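Farncombe Packing Cell: Setup and Maintenance Report

4. Gripper and wrist camera

Our group took over the cell in February from last year's students. The arm and controller were already bolted down and working, so most of our time went into the gripper, the wrist camera and the service routine. The cell picks small flat items and moves them to a Zendia conveyor.

The gripper has two black finger bodies, each with a thin metal strip. When we started, the strips did not meet evenly. We removed both fingers, cleaned the mounting faces, and shimmed the left one until a paper strip was held with the same drag at the tip and at the base. The Alcaraz controller keeps a cycle counter, which read 2,858 when we did this. We reset the zero position afterward and wrote the old value inside the cabinet door.

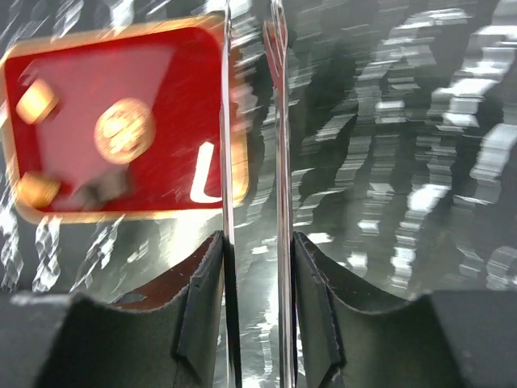

The camera bracket was the second job. One of its 2 screws had a stripped head and had to be drilled out. We replaced both and added thread lock. Exposure time was also too long for the travel speed, so edges smeared whenever the wrist moved. Shiny surfaces made this worse – reflections were sometimes picked up as part edges. We shortened the exposure and made the arm pause before each detection.

After these changes we ran the cell for 529 cycles over two afternoons. The Kodico logging script stopped twice with a full disk, and we lost the counts for those periods. The strips were still even when we checked them at the end.

4.1 Service routine

Before each session: wipe the fingers and lens with a dry cloth, check the bracket screws by hand, home the arm, close the gripper once on a paper strip.

Every month: remove the fingers, brush out the dust, check the shim, copy the logs and clear the disk.

The cable tie at the wrist still rubs when joint six turns all the way – we have not fixed this.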